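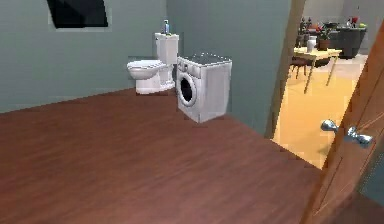 Thread on evaluation rules for household robots in simulation. We rewrote ours in July after two teams ran the same task in the same apartment and reported success rates that could not be compared. Posting the parts that other groups may find useful. 1/19

Scope first. These rules cover mobile manipulation in furnished rooms: drive, find, grasp, carry, place. Our scene set is called Sarmont and the task suite is Prastia. The rules do not depend on either one. 2/19

Rule 1: a scene is a versioned artifact. If a chair moves, the version changes. If a texture changes, the version changes. We had a "small lighting fix" that altered depth noise on glossy floors and moved navigation results enough to reorder the table. 3/19

Rule 2: publish the episode list, with seeds. Ours has 1052 episodes. Of those, 800 are for development and the remainder are held out. A score on a random sample of the list is fine for debugging and should not appear in a report. 4/19

Rule 3: door state belongs to the episode definition. Open, closed, or at a stated angle. Write down which side of the threshold the leaf swings to. A door left partly open in a bathroom takes away a good share of the turning space, and a base planner tuned with all doors open will fail there in ways that look like a localization problem. 5/19

Related: state the collision geometry used for doors. Handles count. If your door mesh has levers but the collision shape is a flat slab, the robot will pass through the levers and you will report a clean run. 6/19

Rule 4: contact is logged per body pair, per step, with peak force. "Collision free" has to name a threshold. We use 50 N on fixed furniture and appliances. Anything above that ends the episode as a failure even when the object ends up in the right place. 7/19

Several people objected that this is harsh for contact-rich work. The limit applies to fixtures only. Contact between the gripper and the target object is logged but does not end the episode. Contact between the arm and a countertop is a fixture contact. 8/19

Rule 5: the camera is part of the robot. Report mount, field of view, tilt, resolution, and whether it moves with the arm. A wrist camera view rolls with the wrist. If a policy was trained on level views only, say so. 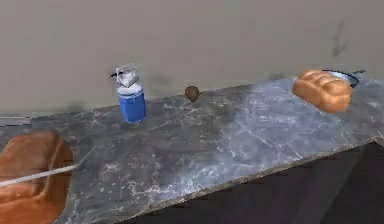
Counters are where this matters most. Items near the lens come out large and soft, items at the back are small, and the same type of object can be at both ranges at once. A detector threshold picked for one distance should not be quoted for the other. 10/19

Rule 6: stacked objects need a written policy. If something is resting on top of the target, is the robot allowed to disturb it? Our default is no. The upper object must end within the stated tolerance of its starting pose, or be placed on a stable surface first. Dropping it on the floor is a failure. 11/19

We also require a settle period before the episode clock starts. Physics runs for 2 seconds with the robot frozen. Any episode in which an object is still moving at the end of that period is rejected and listed. Do not silently resample it. 12/19

Rule 7: name the target by instance ID in the log and by plain words in the instruction. "Pick up the bread" with more than one loaf in reach is ambiguous. Either accept any match, and say that you do, or add a spatial term that a person would use. Score both parts separately if you can. 13/19

Rule 8: occlusion is recorded at the start pose, as the fraction of target pixels hidden. A pan behind a loaf and a pan by itself are different problems. Averaging them gives a number with no clear meaning. 14/19

Rule 9: no privileged state at test time. This was the worst one in our audit. The Plenduvitz baseline, which we had been citing for over a year, read object poses from the simulator during the final approach. It was in a helper function, left from debugging. The corrected results went out on 2018-09-21 and replace everything before them. 15/19

The check is cheap. Run the policy with the state interface returning zeros. If the score drops, something is reading it. We now do this on every submission before the held-out episodes are unlocked. 16/19

Rule 10: failures are reported by stage. Navigation, detection, grasp, transport, placement. One label per episode, first failure wins. Peixoto, our log format, has a field for this and the scorer will not run with it empty. Free text is allowed in addition — it is often more useful than the label. 17/19

What the rules do not cover: transfer to hardware. A pass in simulation under these rules says the policy handled these scenes with this physics. Friction on a real stone counter, cable drag, and gripper wear are outside the document. We ask authors to put that limit in the abstract, where readers will see it. 18/19

Open items. We do not have a good rule for deformable food, and bread is currently treated as rigid, with a note. We also have no agreed tolerance for round objects that roll after release. If your group has a written rule for either, please send the text and the reasoning behind the numbers. Next revision closes when the episode list is frozen. 19/19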